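Student Robotics Project Moves From Books to Small Objects
5 September 2020

A student team at the Jandance technical campus has reached the second stage of a project that teaches a robot arm to pick up everyday things and put them somewhere else. The work is part of a course led by Berenice Ponce, who started it in February.

The first stage dealt with books. Students guide the arm by hand control while a camera near the gripper records each attempt. By the end of August the team had logged 3441 attempts and kept 1182 of them for training. The rest were dropped for poor starting positions or gaps in the recording.

"A single book is one problem and a stack is another," Ponce said. "The fingers have to come down on both sides without pushing the whole pile across the table."

Titles in Chinese and English were both allowed, and students were asked to change the angle of the stack between runs.
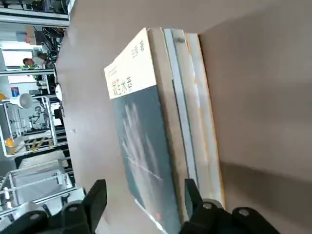
Small Objects Come Next

The second stage asks the arm to find and lift items much smaller than a book. The gripper starts open over a plain surface, and the operator has to line up the gap between the fingers with the target before moving in. Students say this takes longer to learn than the book task, and new operators now practice for 140 minutes before their attempts are saved.

The team plans to record 1000 runs for this stage. Each run is reviewed by a second student, who marks the point where the fingers should begin to close.

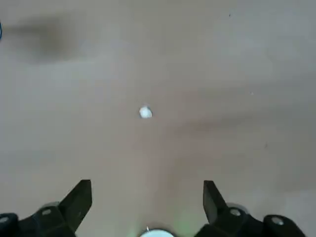

Nurside Campus News, page 4

Ponce said the two sets of recordings will be kept separate at first and combined later in the course. Students will then compare how the arm does with each set alone and with both together.

A short demonstration is planned for the Desau student fair. Teams from the Magaña school have been invited to bring their own objects for the arm to try. Sign-up sheets for new operators are at the course office. No programming experience is required.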